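Capítulo 4
El recipiente y su contenido: guardar cajas dentro de otras cajas

Quien haya llegado hasta este capítulo con los ejercicios anteriores hechos ya sabe medir una estantería, rotular un pasillo y repartir el peso entre los niveles bajos y los altos. Enhorabuena, que no es poco, y sobre todo la parte del rótulo suele costar más de lo que parece. Ahora vamos a bajar un escalón y a ocuparnos de algo más pequeño y, a mi modo de ver, mucho más entretenido: lo que ocurre dentro de cada recipiente una vez que lo tenemos en su balda.

Empecemos por una situación conocida. En mayo, cuando el almacén de Rirel prepara los pedidos de temporada, llegan cartones de todos los tamaños, unos nuevos, otros ya usados y vueltos a cerrar con cinta, y hay que meterlos en los cubos de plástico que esperan en los estantes. Parece la tarea más sencilla del mundo (¡una caja dentro de otra!) y, sin embargo, es donde se pierde más sitio y donde más veces hay que volver a empezar. El aprendiz coloca primero lo que tiene más a mano, luego descubre que la caja siguiente entra torcida, la fuerza un poco, la esquina se dobla, y al final el conjunto sale del cubo peor de lo que entró.

Conviene, pues, acostumbrarse a mirar el recipiente vacío unos segundos antes de echar nada dentro. Las paredes de un cubo de plástico casi nunca son rectas: suelen abrirse hacia arriba, de modo que el fondo es más estrecho que la boca, y las esquinas redondeadas se comen un trozo de la superficie que uno creía disponible. Un cubo que en el catálogo de Eltamora aparece con 700 milímetros de largo puede ofrecer bastante menos en el fondo, que es justamente donde se apoya la carga. Por eso en este libro distinguiremos siempre entre medida exterior, medida de boca y medida de fondo, y les ruego que en los ejercicios anoten las tres, aunque al principio resulte pesado.

Después viene la cuestión del orden. La norma que seguiremos es la de toda la vida: primero la pieza más grande, apoyada de plano, y luego la más estrecha en el hueco que queda. Si las dos son alargadas, se ponen en la misma dirección. Entre una y otra se deja una rendija por donde quepan los dedos, porque una caja encajada a presión entra muy bien y sale muy mal, y no hay quien la levante sin tirar del cartón.

También hablaremos de lo que no cabe. Siempre sobra algo: una bandeja larga, una tapa, una pieza con un extremo en punta que no se deja apilar con las demás. La costumbre de dejarla cruzada encima de todo es comprensible, y yo misma la he tenido muchos años, pero impide ver el contenido y acaba en el suelo al primer movimiento. Las piezas largas y huecas se guardan mejor de canto, al lado del recipiente, siempre que el estante tenga borde suficiente o haya algo que las sujete.

Una palabra sobre los materiales. El cubo translúcido permite adivinar lo que hay dentro sin sacarlo de la balda, y eso ahorra muchos viajes. A cambio, no perdona el desorden: todo lo que se metió de cualquier manera se sigue viendo desde el pasillo. En la nave de Clendbridge, cuyo inventario de 1,245 recipientes usaremos como caso práctico al final del capítulo, conviven cubos translúcidos y opacos, y el lector tendrá ocasión de comparar cuánto se tarda en encontrar una misma referencia en unos y en otros. 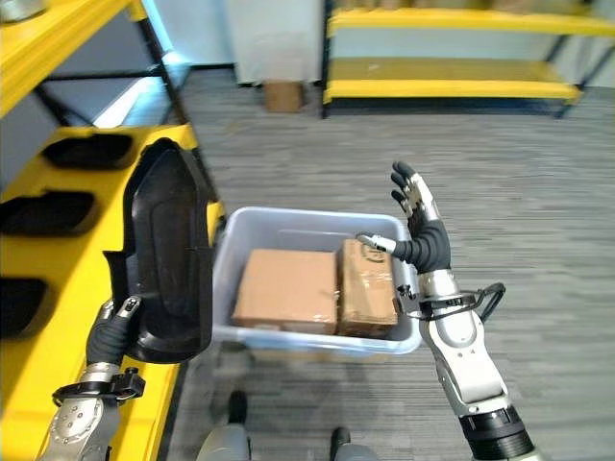 4.1 LA COLOCACIÓN EN PARALELO

Dos cajas de cartón tumbadas una junto a la otra en un cubo translúcido: la más ancha a la izquierda y la estrecha, con su cinta transparente, a la derecha. Entre ambas queda una rendija oscura, y por detrás y por la izquierda se ve todavía la pared del cubo. La bandeja negra, larga y hueca, está de pie al lado, junto al borde del estante amarillo.

Antes de pasar a las definiciones, dibuje en su cuaderno la planta de un cubo parecido y pruebe otras dos maneras de disponer las mismas cajas. Guarde el dibujo, que lo retomaremos en el apartado 4.3.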